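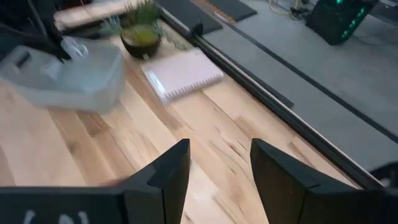
gurine_nights
Management at Skustulden says the arms free us up for "better work." I've been on the bench 19 years and I'd like to see it. So far my better work is setting out a plant pot and a pink spiral notebook for the thing to reach around, then setting them out again.

climell96
We got ours in August. My wrists quit hurting. I'll take it.

gurine_nights
And how many of you are left on the shift?

climell96
Fewer — two moved to packing, same pay.

rezende_floor
Same pay for now. Ours logged 2943 picks and the boss read it out like a ball score. He left out the 20 I had to redo by hand.

climell96
20 out of 2943 beats me on a Friday lol

rezende_floor
Beats you at picks. Who wipes the bench down and signs the sheet?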